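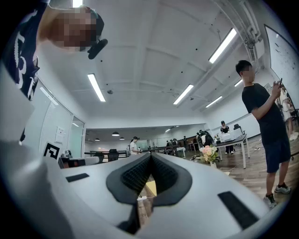 Who publishes the Tokstead books?
We do. Tokstead is a small press in Bosau, and we make novels and story collections for adult readers, mostly translated into English for the first time.

About us

The press was started by Mareike Albers and Jörg Brinkmann. Mareike worked before as a translator of crime novels, and Jörg has set type for other publishers since he was a student. They wanted to print one book only, a family novel which three bigger houses had refused. The first printing was 395 copies and it was sold out in February of the next year. After this they decided to continue.

Today our list has 119 titles. A normal first printing is now 3,000 copies, but for poetry we still print less. We bring out new books in two seasons, and every book stays in print as long as we hold the rights.

Our series

Ren is our series for short novels, all under 200 pages. Ya-wen Fung chooses the titles and edits them.
Utari is for crime and suspense. Simone Coutinho takes care of it, and she also answers the letters from reading groups.

For writers and translators

Please send us the first 5 chapters and one page about the whole story. We read everything in the order it arrives, so an answer can take some months. We do not ask money from authors, and we do not take agents' fees. Translators should add a short sample together with the original text.

Bookstores and libraries can write to Ayana Zeleke for orders, returns and reading copies. Signed copies are possible for some titles, please ask her first.

Page last changed: June 7, 2021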